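Suporte > Instalações > Postos de trabalho > Pedido 43

Extensão branca da bancada: uma tomada sem corrente e botões de feitio duvidoso

05/02/2024, por Hanna Tkachuk

Estado: em observação
Aberto por: Natnael Tufa
Atribuído a: Hanna Tkachuk
Prioridade: baixa (o Natnael escreveu "urgentíssima"; corrigi)

Descrição do problema

O Natnael comunica que a extensão branca "morreu". Pedi-lhe que definisse morreu. Resposta: o candeeiro não acende, o carregador do portátil funciona "às vezes, conforme a disposição", e a impressora de etiquetas Givetti nunca deu sinal de vida, embora essa já não desse em janeiro, ligada diretamente à parede.

Registo

Entrada 1. Verifiquei a tomada da parede com o candeeiro. Acende. Verifiquei o candeeiro com outra tomada da parede. Também acende. Fica assim ilibado o candeeiro, contra quem já corria uma campanha.

Entrada 2. Desliguei a extensão da parede, tirei tudo o que lá estava enfiado e levei-a para cima da folha branca, onde se vê melhor a sujidade.

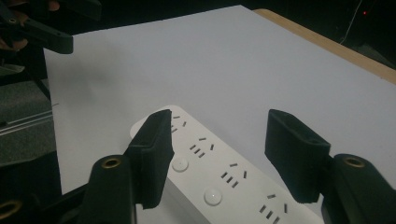
A Ayana Alemneh passou e perguntou se eu tinha carregado nos botões. Tinha. Perguntou se tinha carregado nos botões todos. Esta pergunta vai ficar registada porque, à data, a resposta era não. Convém lembrar que a extensão tem mais do que um botão, que os botões são brancos sobre fundo branco, e que um botão destes para dentro e um botão destes para fora se distinguem sobretudo pela fé.

Entrada 3. Voltei a ligar à parede e testei o candeeiro, tomada a tomada, com todos os botões carregados. Acende em todas menos na da ponta arredondada. Carreguei outra vez no botão mais próximo: acendeu. Outra vez: apagou. Ao fim de 22 tentativas (mais de 21, portanto, para quem gosta de rigor) acendeu em 21 e falhou numa. Não considero isto uma avaria. Também não lhe chamo saúde.

Entrada 4. A Femke De Bruijn sugere por mensagem que cada botão comanda só as tomadas vizinhas. Bate certo com o que observei, e explica o "às vezes" do carregador: alguém pousava o cotovelo. O Natnael declara não ter cotovelos desse género.

Entrada 5. Ficha do candeeiro com folga na tomada da ponta. Nas outras entra justa. Desliguei novamente da parede antes de espreitar para dentro das ranhuras com a lanterna. Não vi nada queimado, não cheira a nada, a caixa não aquece ao fim de uma hora com o portátil ligado. Não abri a extensão nem tenciono abrir.

Entrada 6. Retirei a folha e deixei a extensão no tampo, encostada a coisa nenhuma, com os botões fora do alcance de cotovelos reais ou alegados.
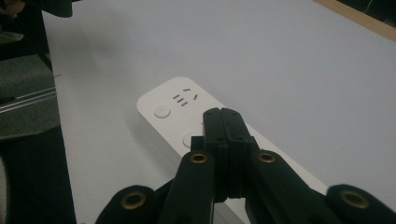
O que fica combinado

- A tomada da ponta arredondada não se usa até haver extensão nova. O Natnael pediu para lá pôr "só uma coisinha pequena". Não.
- Antes de abrir pedido, carregar nos botões. Em todos.
- Encomenda de substituição feita à Prusamden, ref. interna 2. Prazo de entrega: o deles.
- A impressora Givetti passa para pedido próprio, com condolências.

Comentário de Hawi Nigatu: posso ficar com a velha quando vier a nova?
Resposta de Hanna Tkachuk: não, vai para a reciclagem. Sei o que fizeste à chaleira.

Pedidos relacionados

Impressora de etiquetas Givetti não liga
Candeeiro da bancada: pedido de lâmpada mais quente
Chaleira da copa, terceira reabertura
Fotlow: repor palavra-passe do Natnael Tufa (outra vez)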